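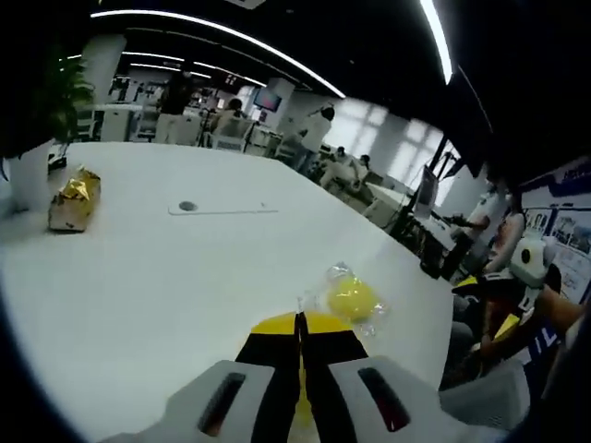

Una pinza de mano con las puntas amarillas, frente a un bulto embolsado del mismo color.

Enseñar a un robot se parece bastante a dar de merendar a un niño distraído: hay que repetirlo mucho y sin perder la compostura. En Urkura lo hacen con pinzas de mano, una persona por pinza, y la tarea de mayo consiste en bolsas de plástico. Iñaki Pastor lleva 269 demostraciones de las 400 previstas y ya mira la compra de otra manera.

- La bolsa siempre gana - dice -. Luego empatas. 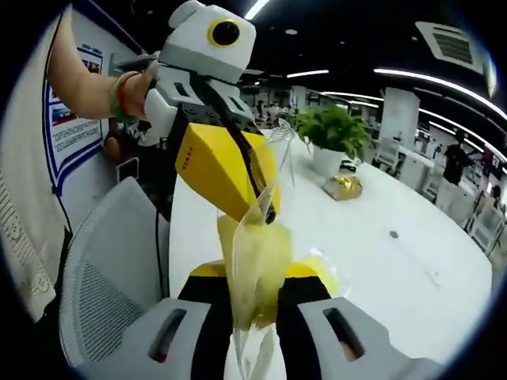

El arte de no tener dedos

Polyxeni Gavalas, que llegó de Kokkinos con fama de pulso firme, descartó 41 tomas propias por ir demasiado deprisa. Con la pinza se pierde el tacto y uno agarra como quien come con guantes de horno.
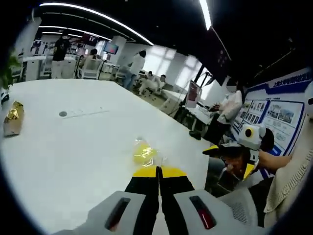 El robot heredará también esas dudas. Gavalas prefiere conservarlas; Pastor borraría la mitad, sobre todo las suyas.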